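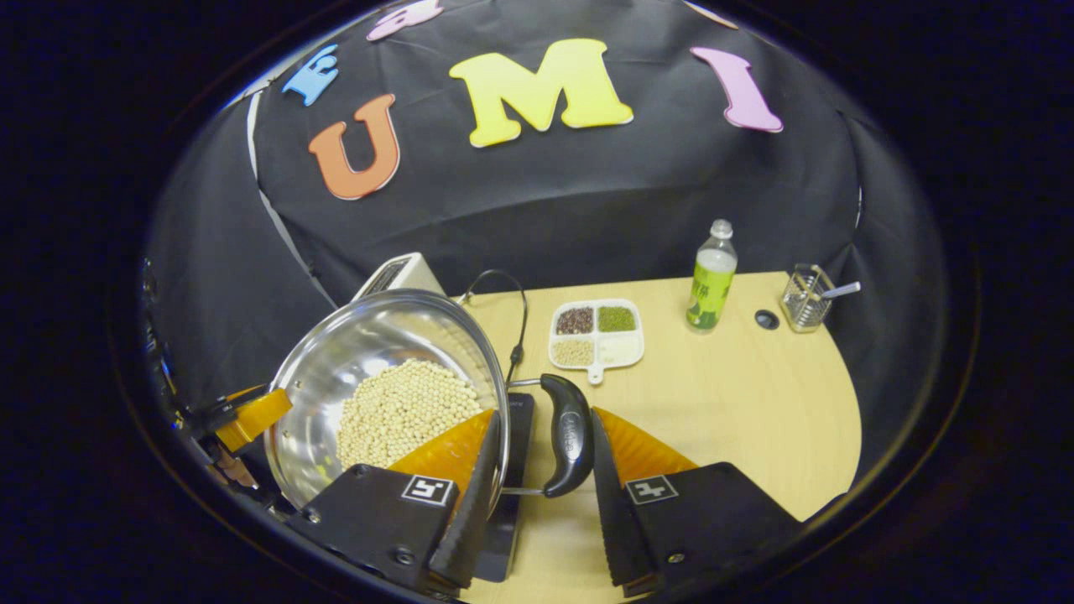
Reading time: 2 minutes
Print this page | E-mail this page

Section 7. Changing Over to Assisted Portioning

This section applies to kitchens where the Flinar portioning system is being introduced alongside existing staff. It covers the preparation of a station and the division of work between the operator and the system. Dry goods are set out before each run, with bulk stock such as soybeans in a steel pot and smaller amounts of beans, grains and powder in a divided tray. Filling these containers remains a manual task.

Before the first run

1. Confirm that the station has been released by the shift lead.
2. Switch off the cooktop and lock its controls.
3. Place the containers within the reach limits entered for the station.
4. Enter the recipe code. The code for the Garnach training recipe is 649.
5. Start a trial run and remain at the station until it ends.

CAUTION: Do not reach over a container while the system is moving. Press the stop button and wait for the steady light.

NOTE: Personal items, including drinks, are not part of the station layout and are not recognized by the system.

What changes for staff

Operators no longer weigh each portion by hand. They check ingredients, clear faults and approve the finished batch. Allow two shifts for each operator to become familiar with these duties – one with a trainer and one without.

6. Record every manual stop in the station log, with the reason.
7. Hand over open faults in person at the end of the shift.

Stop records are used to adjust the station and must not be used to rate individual employees. Staff who prefer manual portioning may ask for a review of their assignment after the September schedule is posted.

Document 2,798. Issued 4 December 2018.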